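Visits > Workshops > Radden

Search this site Enter keywords Go

Open evening at the Radden shared workshop

The shared workshop on the lower floor of the old Kourkoulas building in Radden holds an open evening four times a year. I went to the one on 7/15/22, mainly to see the arm build that the members have been writing about on their board since March.

The front door is on the parking lot side, past the loading dock. There is a sign-in sheet and a box for donations. The first room is woodworking, with two lathes and a band saw that was roped off for the evening. I spent a few minutes there and went on to the back, where the electronics people meet.

The group is small. They call the project Mokley, after the street where they first met, and the goal is modest: an arm that picks up a well plate from one holder and sets it down in another, over and over, without help. One of the members grows yeast at home and got tired of moving plates by hand. The budget so far is 4,000 dollars, most of it for the arm, which they bought used from a dealer in Hostanberg.

They do a lot of the work in simulation first. Every move is tried on the computer before it goes to the real arm, and the model includes the table, the breadboard and the two plate holders. A laptop by the door was set up for visitors to look at the model.
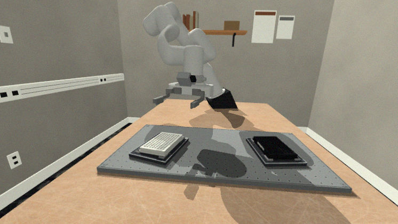 Sofia Tsakiris thought the holders were the hard part, and said she would have built those first and left the arm for later. A plate that sits a little crooked will jam, she said, and no amount of software fixes that.

The group seemed to agree with her, at least in part. They have printed 16 versions of the holder. The early ones gripped the plate too tightly, and the next few let it slide. The current design has a stepped nest, and they are happy with it for now — the remaining trouble is the release, when the fingers open and sometimes nudge the plate on the way out.

I asked about the real arm. It was in for a new cable that evening, so there was no live run. Their log had 49 transfers in a row as the best result, which ended when a plate tipped at the edge of the holder. They want to reach a full night before the next open evening.

Coffee was free and the vending machine took only coins. Parking is easy after six. Membership forms are on the shelf by the sign-in sheet, and the electronics room is open to members on Friday evenings.

Filed under: Workshop visits, Robot arms, Home lab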